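楼下那家Grillo要搬了，搬到河对面去

先说结论，省得大家往下翻半天：Grillo面包店没有倒闭，是搬家，搬到河对面Sedard街的老邮局一楼，老店营业到这个月底，新店十一月开门。我知道群里已经有人在传“倒了倒了”，还有人连夜去囤黑麦面包（说的就是我自己，冰箱冷冻层现在拉不开了）。所以今天早上我专门过去问了一圈，把问到的东西写在这儿，想到哪儿写到哪儿，别嫌乱。

我是星期四早上七点多看到那张纸的。贴在玻璃门里侧，手写，蓝色圆珠笔，字挺小，我第一眼还以为是又要涨价。上面就几行字，说租约到期不再续，感谢街坊，新地址Sedard街，下面画了个小箭头，箭头指着河的方向。我站在门口读了两遍，后面排队的大叔催我，说你买不买呀，我说买买买，然后稀里糊涂多要了一个核桃的。

店里那位老板娘跟我算是脸熟，她不愿意我写她名字，那就不写。她说房东去年冬天就跟她打过招呼，这一排铺面以后想整租给一家，不想再一间一间地收租了。她当时没太当真，觉得这种话房东隔几年就要讲一次。结果开春真来了信，租金从下一期起往上提一大截，要么接受，要么腾地方。她拿计算器按了一个晚上，按来按去都是替房东烤面包，第二天就出去看房子了。

我问她接下来谁租，她说听讲是Maddocks，就是那个卖家居用品的，香薰蜡烛、桌布、一百多种杯垫的那家。我回来给Maddocks总店打了电话，接电话的小姑娘很客气，说她那边“暂时没有可以提供的消息”。没承认也没否认，大家自己品。我个人对杯垫没有意见，可早上七点谁会去买杯垫啊？

说到早上七点，这大概是我最难受的一件事。我们这条街那个点开着门的只有Grillo，修鞋的九点，药房八点半，菜摊看天气。冬天天还黑着，整条街就它那一块是亮的，玻璃上全是雾气，隔着半个路口就能闻见。我搬来这边的头一个星期，谁都不认识，箱子也没拆，每天就靠下楼买个面包跟人讲两句话。讲的也没什么内容，今天冷，今天更冷，要不要切片。可是那会儿就觉得挺管用的。

好了不抒情了，说新店。

老邮局大家都知道吧，就是过了桥右手边那栋灰楼，台阶特别高，以前寄包裹得抱着箱子爬上去，我妈每次都骂。空了好些年，前年楼上改成了工作室出租，一楼一直锁着。Grillo这回租的是一楼靠河的那半边，另外半边是Restow，做旧家具翻修的，已经先搬进去了。我下午顺路过桥去看了一眼，门口堆着几把没有座面的椅子，里面在锯东西，声音很大。我喊了两声没人理我，就退出来了。

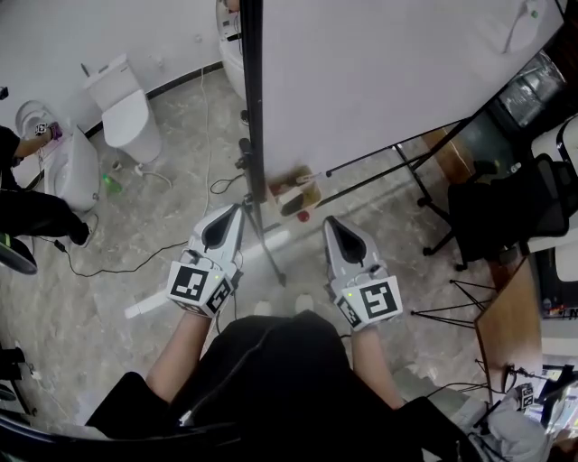

从我们这边走过去要多久呢，我特地掐了表，从老店门口到新店台阶，正常走路，中间等一个红灯，17分钟。来回就是半个多钟头，上班前去买个面包再回来，说实话有点悬。坐公交的话28路在桥头有一站，下车走两步就到，可28路早上那个挤法，我是不太愿意抱着热面包上去的。骑车最合适，桥上现在有自行车道了，就是下桥那个弯要小心，路面有一块补丁鼓着，报修报了一年也没见人来。

老板娘自己也知道远。她说腿脚不方便的老主顾，她打算一个星期送两趟，送到老店隔壁的修鞋铺，请那边帮忙收着，要的人头一天下午打电话订。修鞋师傅我也问了，他正在给一双靴子上胶，头都没抬，说放呗，反正他柜台底下是空的，就是别怪面包沾上鞋油味儿。我觉得他是开玩笑，但我也不是百分之百确定。

送货哪两天还没定，她说等新店的烤炉装好、跑顺了再说。烤炉是这次搬家最头疼的。老店那个炉子是砌死在后墙里的，搬不走，拆也不好拆，房东的意思是留着不管，新租客自己看着办。所以新店得重新装一个，是电的。为这个事她跟她先生吵了好几天，她先生坚持说电炉烤出来皮不对，她说皮对不对的，先得有炉子再说。最后买了台二手的，从一家关门的酒店后厨收来的，这会儿还放在仓库里，等老邮局那边把电线改完才能进场。

电线这块我多问了一句，因为群里有邻居在传那栋楼是老线路，不能带大设备。她说早就请人看过，要单独拉一路，申请也递上去了，就等批。如果批得慢，十一月开门可能要往后挪。她原话是“挪也挪不到过年”，我先替大家把这句话记下来，到时候好对质。

价格！我知道你们最关心这个。黑麦的不涨，白面包不涨，小圆面包四个一袋还是四个一袋，没有偷偷变成三个（去年别家就干过这种事，我不点名）。可颂会涨一点点，因为黄油，跟搬家没关系，她说就算不搬也得涨。星期天的肉桂卷照旧，还是只做一炉，卖完就没有，所以各位要抢的还是得早起，而且现在得更早起，因为你要先过桥。

会多出来的东西是座位。老店实在太小了，进去三个人就转不开身，下雨天伞都没地方放。新店靠河那边有一排大窗户，她想在窗边放两张长桌子，卖咖啡，也卖汤，冬天卖汤。桌子就从隔壁Restow拿，他们手上正好有以前学校食堂拆下来的长桌，磨一磨能用。我听到这里心情好了不少，你想啊，冬天坐在窗边喝汤看河，多好！虽然那段河也没什么好看的，对岸就是我们这边的停车场。

也有人不高兴，我得公平一点写进来。排在我后面那位大叔，就是催我那位，听完整件事以后说，搬过河就是别人家的面包店了，跟我们没关系了。他说得很平静，然后买了两个白面包走了。还有一位阿姨问能不能把门口那张长椅留下来。那张长椅漆都掉光了，可是每天都有人坐，等公交的，等孩子放学的，遛狗遛累了的。老板娘说椅子是她当年自己买的，按理说该带走，但是她想想还是留下，只要新租客不扔。这个我打算再给Maddocks打个电话问问，问到了再来更新。

员工方面，她说现在店里的人全部跟着过去，没有裁人。早班的出门得提前，她给贴一点交通费。夏天在柜台打过工的那个学生本来就是要走的，考上外地的学校了，跟这事没关系，大家别瞎联想。新店开了以后可能还要再招一个下午的人手，要会做咖啡，不会也可以学，有兴趣的直接去店里说，别发邮件，她不看邮件。

再补几个实用的。

集点卡继续有效，老店盖的章新店认，盖满换一个黑麦的。我那张还差一个章，掉过一次水里，章都糊了，她看了半天说行吧算你有。所以卡旧一点没关系，别丢就行。

预存过钱的，本子会一起带过去，不放心的可以这几天去对一下账，她下午三点以后比较闲。

生日蛋糕的订单，老店从下星期起就不接了，已经订好的照做。新店头一个月也不接，要先把炉子脾气摸熟。家里有人那段时间过生日的，早做打算，我已经在为我外甥发愁了，他只认那家的巧克力蛋糕，别的摆上桌他连蜡烛都不肯吹。

酵种会搬过去。这是我自己想问的，可能没几个人在乎。她那缸酵种养得比店的年头还久，我问她怎么搬，她说放副驾驶，系安全带，她先生坐后排。我问认真的吗，她说当然认真，上次刹车洒了半缸，她一个月没缓过来。

最后一天有没有什么活动？没有。她说没力气搞，前一天还要清仓库，当天卖完就拉门。不过架子、烤盘、几个大面盆她不打算带走，谁想要可以去挑，看着给点钱就行。那台老秤不卖，别问了，我已经问过了，被她瞪了一眼。

我那天走的时候核桃面包还是热的，一路走一路撕，到家只剩半个。冰箱里的那些，按我这个速度，大概能撑到新店开门前一个星期，中间那段空档我再想办法。菜摊旁边那家超市也有面包，塑料袋装的，我去捏了一下，又放回去了。

要是你们谁有那排铺面的确切消息，或者知道老邮局的电什么时候批下来，留言告诉我，我改在文章里。还有，如果有人知道下桥那块鼓起来的路面到底归谁管，也麻烦说一声，我再打一次电话。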